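Home | Projects | Gallery | Software | Notes | Contact

Two-arm work, wrist view and tooling

This page collects notes from the software side of the two-arm table. Most of the work went into three programs: Proton, the control loop; Konano, the perception stack; and Perron, the planner. Lokton is the tool we use to record and replay runs, and it gets mentioned a lot because nearly every bug was found in it.

The arms themselves are ordinary. Each one has a two-finger gripper and its own camera at the wrist. The entries go more or less in the order the work was done, with a few that were added later. The picture is small on purpose so the page loads on a phone.

Control loop

Proton runs at 300 cycles a second for both arms together. The first version ran one loop per arm and passed messages between them, and the two clocks drifted apart over a long session. The drift was small but it made every two-arm replay look slightly wrong. One loop with two command slots fixed that, and it took out a good deal of code.

The gripper command used to be a position. It is now a position plus a force limit, and the limit is checked inside the loop. The old check lived in the planner and came too late to matter.

Wrist cameras

Konano takes the wrist view and does three things with it: masks out the gripper's own body, finds the other arm if it is in view, and looks for objects on the table. The order matters. When we ran the object search first it kept reporting the near gripper as an object, usually as a box.

The self mask started as a fixed shape drawn by hand. It worked with the fingers closed and fell apart as they opened. The current mask is rendered from the arm model using the joint readings, then grown by 12 pixels on every side to cover small errors in the camera mount.

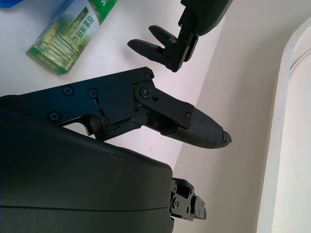
Both grippers in one wrist view, with a printed box on the white tabletop. The near finger is chipped at the tip, and the rendered mask would still draw it whole.

Worn fingers are a bigger problem for the software than we expected. The model has a clean outline and the real finger does not, so a strip of table along a broken edge gets masked as if it were robot. For large objects this makes no difference. For thin ones it can hide the part you are trying to grip. Konano now has a per-finger outline file that can be edited by hand, and a key in Lokton that draws the outline over a saved run so you can see how far off it is.

Dark parts against dark parts

Black fingers in front of a black wrist body give the edge finder very little to work with. We tried raising the exposure, and the white tabletop washed out. What we use now is the joint readings from the second arm as a first guess, then a short search around that guess. If the search disagrees with the guess by too much, the guess wins and the event is logged.

Planning for two arms

Perron plans both arms as one body with a lot of joints. It is slower than planning them in turn, but the turn-based version had a habit of parking the first arm exactly where the second one needed to go. The minimum gap between grippers is a setting. It can be lowered for handovers, and it goes back to the default as soon as the handover step ends. Forgetting to put it back was a real bug for most of January.

The planner also treats the edge of the table as a soft limit. Fingers may pass over it. The elbow may not.

Recording and replay

Lokton saves joint readings, commands, camera views and every decision the planner made, all on the same clock. The longest single log so far has 3398 entries marked as warnings, nearly all of them the same warning about a late camera view. Repeated warnings are now folded into one line with a count.

Replay can be stepped forward or backward. Stepping backward was added late and was a pain to get right - the planner state had to be saved whole at each step, and the files got bigger. It has been worth the disk space.

Still open

- Outline files have to be redone by hand when a finger is changed.
- Printed text on boxes still pulls the object finder toward the lettering and away from the box corners.
- Perron gives no useful message when it fails with both arms close together. It just says no path.
- The Lokton viewer gets slow with both wrist views open.

Settings files for Proton and Konano are on the Software page. The Perron ones will go up once the handover settings stop changing.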